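Treloar Press will publish *Ulero* this November, a book-length essay on art, work and the politics of everyday things. It gathers 63 short chapters on painting, folk song and the printed page, and it argues with real heat that looking closely is a political act. We have been waiting years to share this one!

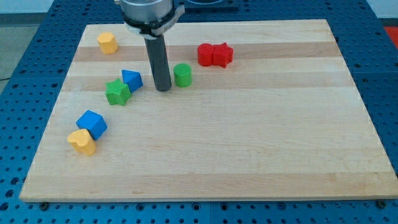
The essay begins in 1757, with a pattern book passed between workshops in the town of Hultico, and moves forward through letters, murals and strike posters. Its best pages are on plain objects: a maple cutting board, pale cream strips beside darker tan, gets the same patience as an altarpiece.

The first printing is 2758 copies. A signed edition of 550, with endpapers by the Filell print studio, can be ordered from the Treloar shop. Review copies are ready now, and booksellers can ask for a reading set.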